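From: Harriet Iwasaki
To: Skernby residents list
Date: 14 August 2025
Subject: Re: Shared kitchen rules and booking hours

Dear members,

Thank you to all who wrote in about the draft rules for the Skernby shared kitchen. I am replying to the list so that everyone has the same answer.

Imani Abernathy wrote:
> The draft says the kitchen must be left "in good order" but does not
> say what that means. Are dishes to be put away, or may they be left
> at the sink? Also, is the 35 dollar deposit charged for each booking
> or once a year?

The deposit is charged once a year. It covers all bookings in the Fisar and Lindgren buildings and is returned in December if no charges are owed. Households that paid under the old rules do not need to pay again.

On the first point, the wording will be changed. Dishes may be left at the sink until the end of a booking, but not after it. The person named on the booking is responsible for putting them away.
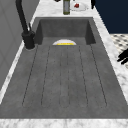
Sink with grooved drainboard; plate upright in the basin.

Booking hours stay as they are in the draft. Requests for late use should be sent to the Castent office in writing, with the building name and the number of guests. Groups of more than 35 will be referred to the main hall – the kitchen is not approved for that number.

The revised text will be posted to this list before it takes effect. Questions on billing may be left at extension 2579.

Sincerely,
Harriet Iwasaki
Residents' Office, Skernby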